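Re: Stimska box keeps asking for the household PIN on the bedroom TV
Nov 27, 2019

> We have had the Stimska box since September and love it in the living
> room, but the second TV wants the PIN every single time we open a
> movie app. Has anyone made it stop? Also, which channel is the
> Prumgate movie feed on now? It used to be 288.

Hello all, and a happy almost-holiday to those of you who are cooking!

We had the very same trouble at our house, so I feel for you. The PIN setting is kept separately for each TV, and changing it in the living room does nothing at all for the bedroom (I spent a whole evening learning that, with my supper going cold). Go to the bedroom set, open Settings, then Household, then Viewing Limits, and pick "Remember on this screen." Then turn that box off at the wall and give it 2 minutes before you start it up again. Mine has behaved nicely ever since, apart from one grumpy night after an update.

As for Prumgate, it moved to 93 on our lineup, though yours may be different if you're on the smaller package. The old number just gives us a blue screen now, and I still punch it in out of habit!

If the PIN comes back, do write again and tell us which remote you have, the long one or the stubby one, and I'll dig out my notes.

Warmly, from the den
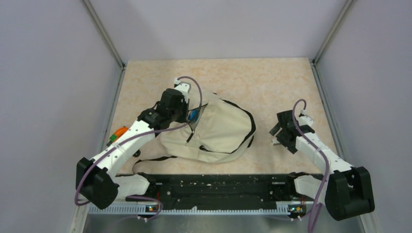
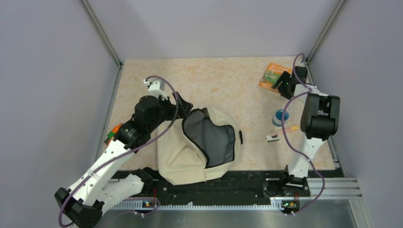
Two robot arms at the table, both pictures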